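Unit 11: Sorting work at the table
Handout for the course Practical Life and Early Maths
Tutor: Bheki Steyn

Please read these notes before the October workshop. The reading from Agarwal (pages 16 and 17) goes together with this unit, but you can follow the notes also without it.

1. What we mean by sorting

Sorting is when a child puts things in groups by one quality: colour, size, shape or use. In this unit we stay with colour. Many students want to begin with buttons or shells, where colour, size and shape all change together. For a first lesson this is too much. The child does not know which difference you are asking for, and you will not know what the child was thinking.

2. The material

You need a tray, two bowls and some small blocks. The blocks must be of the same size and shape, so only the colour is different. The bowls should be plain inside. It is enough if the rim shows the colour, and a white inside makes the block easy to see.

The tray is the place where the work begins. A dark mat in the bottom is a good choice - the blocks do not slide so much, and they make less noise when a child drops them. In a room with 16 children you will be thankful for this.
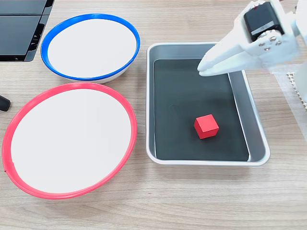
Put the bowls on one side and the tray on the other, with a little space between. For most children I put the bowls on the left, but if a child always reaches across the body and gets tired, change the sides. Keep the table free from pencils, cups and your own papers.

3. Giving the lesson

Sit beside the child, not opposite. Take one block, look at it, look at the bowls, and put it in the bowl with the same colour. Do this slowly and do not speak. Then do a second one with the other colour. After that, move your hands away and wait. The waiting is the difficult part for new teachers.

If the child puts a block in the wrong bowl, do not correct it. Continue to watch. Quite often the child finds it alone when the next block comes.

4. Ending the work

All blocks go back to the tray, one at a time, and the bowls are put one inside the other. Returning the material belongs to the lesson, so please leave time for it.

5. Task for the workshop

Give this lesson once to a child between two and four years. Write half a page: which hand was used, how long the child stayed with the work, and what you wanted to say but did not. Bring the page with you, also if the lesson went badly.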